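Petirico shoe rack set: wrist and overhead camera comparison

Version 2, released 2023-10-12

Summary

Recordings from a two-arm bench, made to find out how much the wrist cameras help when the arms are handling soft footwear. The task is to tidy slide sandals onto a low shelf. The set holds 500 episodes, all driven by an operator. There is no autonomous running in it.

Hardware

Two black arms on an aluminium extrusion frame, with parallel-jaw grippers. The fingers are the Celska pointed pattern. Version 1 used the flat Dvorak pads and was recorded in February. Both arms run from a Prokine controller, with the same settings for both versions.

Layout of the files

episodes/ holds one folder per episode
views/ holds the wrist and high views as separate video files
joints.csv gives joint positions and gripper opening
notes.txt is the operator's remark, often blank

Video is stored at 20 frames a second. Joint readings are resampled to match.

Wrist view first, then the high view:

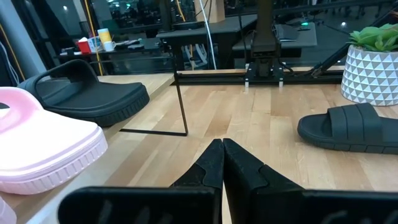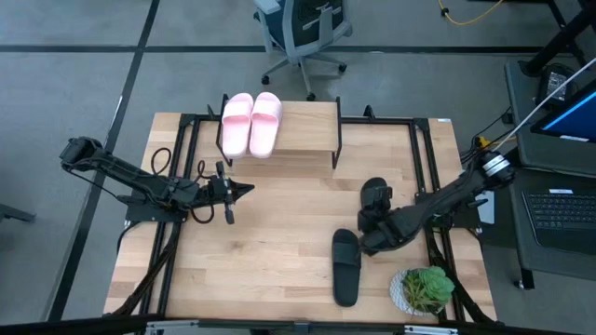 Known problems

The clocks on the two wrist cameras drift apart in long episodes. Use the corrected times in joints.csv and ignore the ones in the video headers. Gripper opening is a commanded value, so it does not tell you whether anything was held. Some notes still use the old finger names.

Please keep version 1 and version 2 apart when training. The finger shapes differ enough to spoil a comparison of the camera views.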